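Notebook, August, 4:40 pm
Cabinet refit, Rindell bench area

Gray cabinet is back in the middle of the floor and I love it there! You can get at it from every side now, and the wide drawer has all the room it needs to come out toward you. Myroslav wanted it against the wall again. We tried both and he gave in after lunch.

Drawer first. Took everything out, wiped down the bottom, put nothing back yet. 27 bits and pieces came out of it (9 of them belong to the Clidholm kit, so those go upstairs). New black pull went on left of center, because the old holes were there and I didn't want to drill fresh ones. It feels great in the hand, a proper U you can get all your fingers through.

Top: off-white bowl on the left, the wide one. Going to keep it for whatever we're using that day. Yellow package stays near the front for now, Tymofii wants it in the drawer but I'd like the liner cut before anything goes in.

Still to do:
- liner, 17 inches deep, check against the Sydorenko offcuts before buying
- seven screws short, ask Tymofii
- second drawer pull, same kind if Bravivham still has them

Really pleased with this one. More tomorrow. 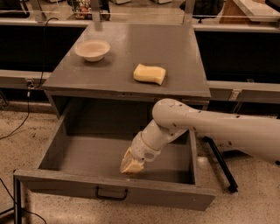 Cabinet with the drawer open, bowl and yellow package on top.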